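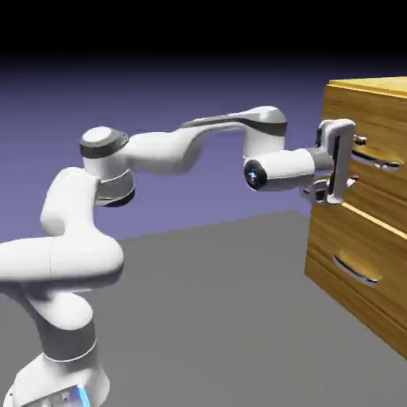 **Wernau site, fixed term, full time or four days a week**

Oberholzer is looking for a test engineer to join the gripper comparison group in Wernau. The post starts in November and runs for 2 years. The group tests two-fingered grippers and arm controllers on household furniture tasks, chiefly drawers and hinged doors, first in simulation and then on the bench.

## The work

The current programme is called Jillatier. It compares 3 controllers on the same drawer-opening task, with the arm model and the cabinet model held constant. Each controller is run 3,000 times in simulation with varied start poses, handle friction and drawer mass. A subset of 230 start poses is then repeated on hardware, and the two sets of results are compared.

You will:

- maintain the simulated cabinets, including joint limits, damping and the collision shapes of the handles
- write and run the batch jobs, and check that failed runs are logged with a cause
- set up the bench trials, measure handle positions and calibrate the wrist camera
- record finger slip, peak pull force and time to full opening
- write the comparison reports, including the cases where simulation and bench disagree

Contact between fingertip and handle is the main source of disagreement at present. Curved metal handles are the worst case — the simulated grasp holds at angles where the real one slides. A good part of the first six months will go on this.

## What we need from you

- a degree in engineering, physics or computing, or equivalent working experience
- good Python, and enough C++ to read and change a controller
- practical use of at least one physics simulator
- a sound grasp of joint torque limits, inverse kinematics and impedance control
- clear written English; German is useful on site but not required

Experience with force sensors or fingertip design would help. We do not expect a publication record.

## Terms

The post is based in Wernau, with up to 2 days a week from home when no bench trials are booked. Bench trials usually start on a Monday and occupy most of that week. Results are stored in Brosia, our in-house test database, and training on it is given.

## How to apply

Send a CV and one page on a test you designed or ran. State what was measured, how often it was repeated and what you would change. Please do not send videos. Applications and questions about the post go to Raghda Rizk, gripper comparison group, Oberholzer, Wernau.

Interviews last half a day and include a short practical exercise: you will be given a log of failed drawer runs and asked to sort them by cause.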